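5 min read

I spent most of February sorting out the corner of the back room where the desk phone lives. A few people asked about it, so I'm putting it in one thread. It's a phone on a small table. Mute me if that isn't your thing.

Background: we took over unit 396 in the Levmont building in Vemport. It's 2,000 square feet, most of it one long room, and the back room is where calls come in. My extension is 622. The phone used to sit on my desk and took up the spot where my right elbow goes.

First try was a wall shelf. I held a piece of cardboard up at the height I wanted and walked past it for a day. I hit it with my shoulder twice. No wall shelf.

Second try was a filing cabinet with the phone on top. Right height for standing, wrong height for sitting. I had the handset cord stretched across my lap every time I looked something up during a call.

Third try was a round side table with a shelf underneath. I got it secondhand from Jacobs, the used furniture place by the rail yard, for $100. They wanted more. There was a ring mark on the lower shelf and I pointed at it until the price came down.

Why round: the corner is tight and I walk past it all day. A square table that fit the phone stuck a point out right at thigh height. With a round one you lose some space at the back where the two walls meet, and I can live with that.

Cleaning it took longer than picking it. Dish soap in warm water, a cloth wrung out hard, then a dry cloth right after. I go with the grain. The edge collects dust, so I run a fingernail through a fold of the cloth and work my way around.

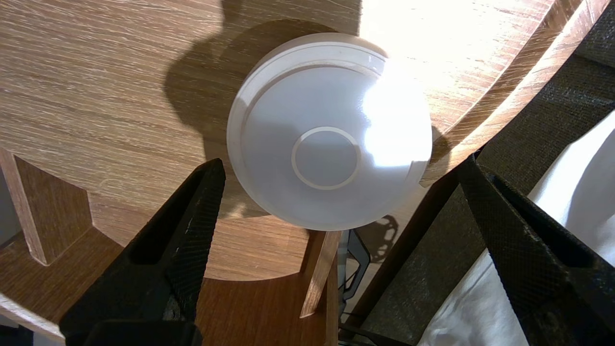 The lower shelf got the same treatment, and that's where the ring mark was. It faded some. I tried a little mayonnaise overnight, the way my aunt does it, and it faded some more. I stopped there. It's the lower shelf.

The legs were dustier than the top. If you buy one of these used, turn it upside down before you do anything else. Mine had an old price sticker underneath and a screw that had backed halfway out. Two turns with a screwdriver and the wobble was gone.

I also put felt pads on the feet. The first set was the thick kind and one fell off in a week. The thin kind stayed on. Wipe the feet with rubbing alcohol before you stick them, and let the pads sit for an hour before you drag the table anywhere.

Next was the wall side. I wanted to be able to reach the outlets without moving furniture. The power outlet and the data outlet are next to each other down there, so whatever goes in front of one blocks both. I left that stretch of wall open.

Any extra network cable gets coiled by hand in a small bundle. I used to pull them tight with zip ties and then had to cut the ties off every time something moved. Now I use the cloth strips with the loop on one end. Ondex sells them on a roll and you cut what you need.

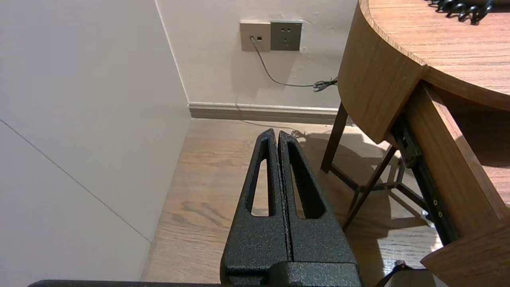
Someone asked: would it be better to swap that for a short cable so there's nothing to coil?

I'd keep the long one. The desk in there has moved three times since we got the unit, and each time the extra length saved me a trip to the store. If your desk is never going to move, buy short.

Floor, for the same people: I sweep behind everything before I wipe it. A wet cloth on top of dust gives you gray paste along the baseboard, and then you're on your knees with a toothbrush. I've done that. The floor has knots and dark streaks in the pattern that hide crumbs pretty well, so go by feel.

Then I had to decide what gets to be on the table. My rule is the phone and one small thing. When it was on the desk it had sticky notes on it, a mug next to it, and a pile of receipts leaning on the handset. I could find everything except the button I wanted.

The notes went into a notebook. The receipts went into an envelope. The mug was the hard one, and I still catch myself putting it down there. Michalis Kyriakidis, who has the desk closest to mine, moves it back to my desk without saying a word.

He also asked why I don't get rid of the desk phone and forward everything to my cell. I tried that for two weeks last year. I missed more calls, and the ones I did get I took while standing in the hallway. I like having one spot for it.
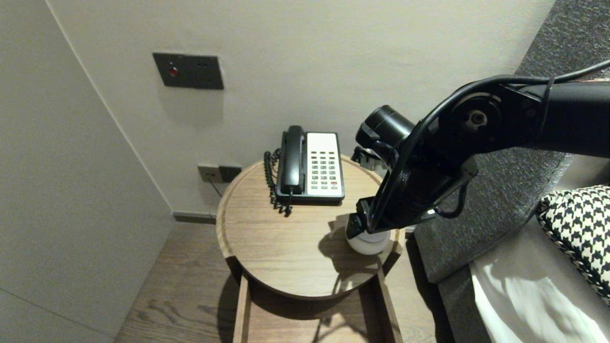
Placing the phone took a few rounds. Too close to the front and it got bumped whenever someone walked by with a box. I ended up with it toward the back of the top. The handset is on the left side of the phone, so the cord comes off on the left too, and I let it hang over that edge of the table. All the buttons stay clear that way, including the one with the red on it. The little white container is my one small thing.

About the cord. If yours is twisted into a knot, unplug it from the handset, hold it up by the other end and let it spin out. It takes a minute. Then plug it back in. I do this every couple of months and should do it more.

Cleaning the phone: barely damp cloth, never spray it directly. A dry cotton swab between the keys. The earpiece gets an alcohol wipe and so does the mouthpiece. Black plastic shows every fingerprint, so I finish with a microfiber cloth and try not to touch it until it rings.

Small containers with lids: wash the lid separately and let it dry flat with the inside facing up. The groove around the rim holds water, and if you close it right away it smells like a wet sponge by the next morning.

Things I'd still change: I want a slightly taller table. An inch would do it. I'd also like a better light back there for late afternoon, when my own shadow falls on whatever I'm writing down.

Jacobs told me they get a truck in at the start of each month, usually by 10 in the morning. I'm going to go look at lamps. If they have another one of these tables I'll post the height for the two of you who asked.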